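Our Plollham satin bedspread is the one we're fondest of at Lindard – cream and beige, with flowers in pink, red and coral that make a bedroom feel looked after, even when the clean clothes are still waiting on it! 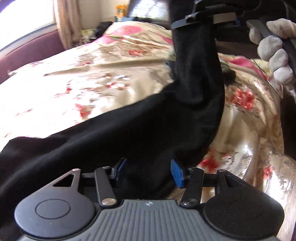

How should I wash it?

Cold water and a gentle cycle, then line dry in the shade.

We've been selling the Plollham since June, folded in a cotton bag, and you're welcome to order a swatch first if you'd like to feel it (item 571).

Comments

Lihua Jiang: Bought 2, one for my sister.

Dimas Chong: Slides a bit on my bed – but so pretty.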